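Why Do We Have to Wash Up?
The secret science of soap and suds

By Shamim Khattak
30 May 2025
Reading time: 5 minutes

Print this page
E-mail this page to a friend

Have you ever tried to rinse butter off a knife with cold water? Go on, try it tonight. The water runs straight over the top, the butter sits there looking pleased with itself, and you could stand at the sink until bedtime without getting anywhere. Now add one tiny drop of washing-up liquid and watch what happens!

Soap is one of the cleverest things in your house, and people have been making it for thousands of years. So let's find out what it does down there among the bubbles.

Why water needs a helper

Water is made of tiny bits called molecules. They are far too small to see, even with the microscope at school. Water molecules love sticking to each other. That is why raindrops on a window are round and plump, and why you can fill a glass a tiny bit higher than the rim before it spills.

Water also gets on very well with sugar and salt. Stir a spoonful of either into a cup and it seems to vanish. But water and fat do not get on at all. Pour a little cooking oil into a glass of water and the oil floats on top in a yellow layer. Stir it as hard as you like – it will split apart again as soon as you stop.

Lots of the food we eat has fat in it. Butter and cheese do, of course, but so do nuts, sausages, chocolate and gravy. When dinner is over, a thin film of fat is left behind, and it holds on to all the other little scraps like glue.

A molecule with two ends

This is my favourite part! A soap molecule is long and thin, a bit like a tadpole. Its head loves water. Its tail can't stand water, but it loves fat.

When you put soap in the sink, all those tails go looking for somewhere to hide from the water. They find a blob of grease and dive in, tail first. Soon the blob is covered all over, with the tails poking inside and the heads facing out, like a hedgehog with its spines the wrong way round.

Now the outside of the blob is nothing but heads, and heads love water. So the water can pull the whole blob off the plate and carry it down the plughole. Scientists call this little ball a micelle (say it "my-sell").

Scraps, crumbs and shells

Soap is brilliant with grease, but it can't do much about big bits of food. Those have to be scraped off first. Dried-on sauce needs a soak, so that water can creep in and make it soft. And things like nutshells will never dissolve, however much washing-up liquid you squirt on them. They are made of tough, woody stuff that helps protect the seed inside, so they belong in the food waste or the compost. 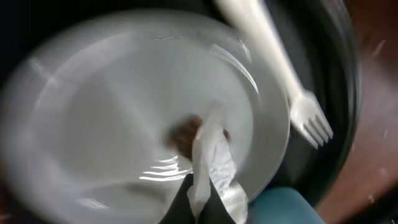
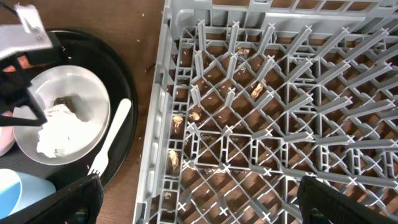 Leftover food on a plate, and bits of peanut shell in a dish rack.

Who invented soap?

We don't know the name of the first soap maker, which is a shame, as I would like to say thank you. People in ancient Babylon were boiling fat together with ashes more than 3,000 years ago. It sounds like a horrible recipe, doesn't it? But wood ash has something in it called an alkali, and when an alkali meets hot fat the two change into something completely new. That something is soap.

For a long time soap was used more for cleaning wool and cloth than for cleaning people. If you had gone to a Roman bath 2,000 years ago, you would probably have had oil rubbed into your skin and then scraped off again with a curved metal tool called a strigil. The dirt came away with the oil.

Last March I went to see Khurram Janjua, who makes soap in a workshop in Besach. He uses olive oil and stirs it in a huge pan that once belonged to his aunt. After it sets he cuts it into blocks and leaves them on shelves to dry, and the whole street smells of lemons. I asked him what people get wrong about soap.

"They think more bubbles means more cleaning," he told me. "Bubbles are fun, but the work goes on in the water. I could make you a soap with hardly any foam and it would clean your hands just as well!"

What about bubbles, then?

A bubble is a pocket of air wrapped in a very thin skin. The skin is a sandwich: soap on the outside, water in the middle and soap on the inside. Plain water pulls itself together too strongly to stretch out into a big thin sheet. Soap loosens that pull, so the skin can stretch and stretch.

The colours you see swirling on a bubble come from light bouncing off the two sides of the skin. As the water drains down, the skin at the top gets thinner and the colours change. If you see a dark patch at the top, get ready – it is just about to pop!

Try it yourself: the runaway pepper

You will need:
A shallow bowl
Water
Ground black pepper
Washing-up liquid

1. Pour some water into the bowl and wait until it is still. Shake pepper all over the top.

2. Dip a clean finger in the middle. Not much happens.

3. Put a dab of washing-up liquid on your fingertip and dip it in again. Whoosh! The pepper shoots off to the sides.

The soap has weakened the pull of the water in the middle. The water round the edge is still pulling hard, so it drags the pepper with it. Rinse the bowl really well before you have another go, or the trick won't work. And don't rub your eyes with a peppery finger. I did, and I was sorry.

Words to know

Molecule: a very tiny piece of a substance, made of atoms joined together.
Alkali: the chemical opposite of an acid.
Micelle: a tiny ball of soap molecules, often with grease trapped inside.

Print this page
E-mail this page to a friend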